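Search this site
Enter keyword

Craft Deserves a Room of Its Own

The Flellville Arts Center will decide in March whether its pottery studio should give way to a larger gallery. This institution should keep the studio.

A gallery serves the finished object. A studio serves the person who is still learning how to make one, and that person has few other places to go. Last year 342 residents used the kilns, and the waiting list stands at 36. Vicente Herrera, in his report to the board, proposes moving classes to the Kurnby annex. The annex has no ventilation fit for firing, and the cost of adding it has not been stated.

Supporters of the gallery point to attendance of up to 1000 at the spring show. That figure is welcome - but many of the works on view were thrown and glazed in the room now under discussion.

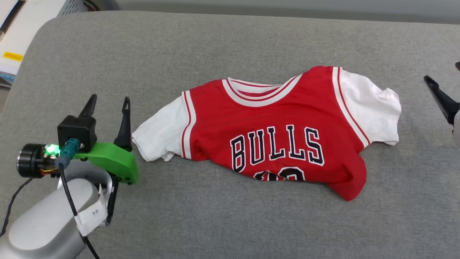
Red and white jersey-style shirt on a gray padded surface.

The board should ask for a full costing of the annex before it votes, and it should hear from the people who hold studio keys.

Related items
Tayla Waaka: Glaze and Patience
Letters on the Kurnby Annex
Restoring the Lendoritz Mural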